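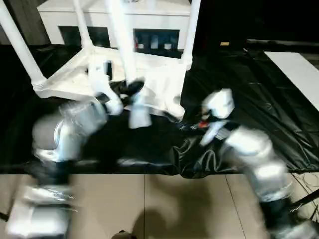

社区互助问答 > 家居与维修 > 家具保养

白色四脚凳使用后摇晃，应如何检查与处理？

提问人：Anca Ene
所在小区：Brestside
浏览 182 次

各位邻居：

本人负责所在楼层公共阅读角的家具登记工作。阅读角现有白色四脚凳若干，均为 Delora 牌，登记编号自 169 起。三月例行检查时发现，编号 169 的凳子放在平整地面上仍有轻微晃动，坐上去之后晃动更为明显，并伴有细小响声。凳面未见裂纹，四条凳腿从外观上看也没有弯曲。

现拟将该凳倒置于桌面上进行检查，桌面已计划铺设黑色塑料布，以免刮伤。现就以下事项请教：

一、凳子倒置后，应当先查凳腿与凳面的连接处，还是先查凳脚是否齐平？
二、如需重新紧固，四条凳腿是否有先后顺序？
三、塑料布表面较滑，操作时凳子容易移位，是否有更合适的垫材？
四、凳面背面四周有一圈凸起的边沿，积灰较多，可否用湿布擦拭？

另，随凳说明书已遗失，仅存封面，页脚印有 1805 字样，不知是否为型号。如有住户保存同款说明书，烦请告知。

Tamer Rizk
被采纳的回复，20 人认为有帮助

就所提事项逐一答复如下。

关于检查次序，建议在倒置之前先做一项简单判断：将凳子移至另一处地面，旋转四分之一圈后再试。如果晃动的始终是同一条凳腿，问题多在凳子本身；如果晃动的位置随地面改变，则应先检查地面。Brestside 各楼走廊地砖铺设年代不一，后一种情况并不少见，本人所在楼层曾因此误换过两条凳腿。

确认属凳子问题后再行倒置。凳面朝下平放，四腿朝上，一手按住凳面，另一手握住凳腿中段，向内、向外各轻推一次。连接处若有松动，手上能够明显感到间隙。四条凳腿应逐一试过，不宜发现一条松动便停止检查。

关于紧固顺序，采用螺钉连接的凳子宜按对角进行：先将四处全部旋入而不拧紧，再依对角次序逐步加力，分两至三轮完成。一次将某一条腿拧到底，容易使其余三条受力偏斜，翻正之后仍会摇晃。若凳腿以胶接或卡接方式固定，则不适用上述方法，请先看清连接方式。

关于垫材，塑料布能够防尘、防污，防滑和缓冲的效果有限，且容易起皱，凳面压在皱褶上会略有倾斜，影响对凳腿是否齐平的判断。可在塑料布上加铺一条旧毛巾或一块薄毛毡，铺平后再放凳子。塑料布前缘下垂部分应折回桌面，避免操作人员衣物勾带，将凳子一并拖落。

关于清洁，凳面背面的边沿内侧宜先用软毛刷将浮灰刷出，再以拧干的布擦拭，之后倒置晾置半小时。连接处不宜喷洒清洁剂。

至于 1805，本人无法确认其含义，不建议仅凭此数字订购配件。

Domnica Dinu

补充一点。本楼洗衣房的白凳也出现过类似情形，检查后各连接处均牢固，原因是一只脚垫磨薄。请将四只凳脚逐一对照，如有脚垫，应四只同时更换，只换一只会造成新的高低差。Anghel 五金店有成套出售，购买前请先量好凳脚尺寸。

检查时最好由两人配合，一人扶住凳面两端，一人试凳腿。

Safta Sârbu

我家的凳子垫了折起来的纸板，用到现在没有问题。

Anca Ene（提问人回复）

感谢各位答复。已按 Tamer Rizk 所述方法检查，确认系其中一条凳腿连接处松动，为螺钉连接。现已按对角次序重新紧固，翻正后在阅读角原位置试坐，未再晃动，响声亦已消失。脚垫经对照，磨损程度一致，暂不更换。

纸板垫脚的办法在公共区域恐有绊滑之虞，故未采用，仍感谢 Safta Sârbu 的意见。

说明书一事继续征集，持有者可将复印件投入 Sarach 楼一层信箱，信封请注明“阅读角家具”。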